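Wipe the fingers before you touch the software

Most of the faults logged on our two-arm cell at Allumley go down as calibration. I think that word is overused. Ratree Phromma checks the gripper fingers every Tuesday, then the wrist bolts, then the cable down the forearm, and only after that does she open the settings. 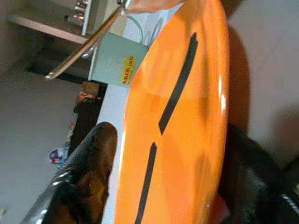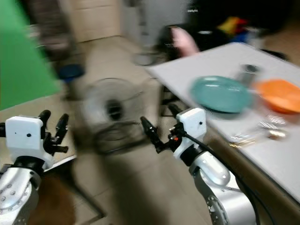
It takes her 30 minutes. Recalibrating takes half a day, and if a finger is greasy or a bolt has crept, the fault comes back. I would make her order the rule for every shift, nights included.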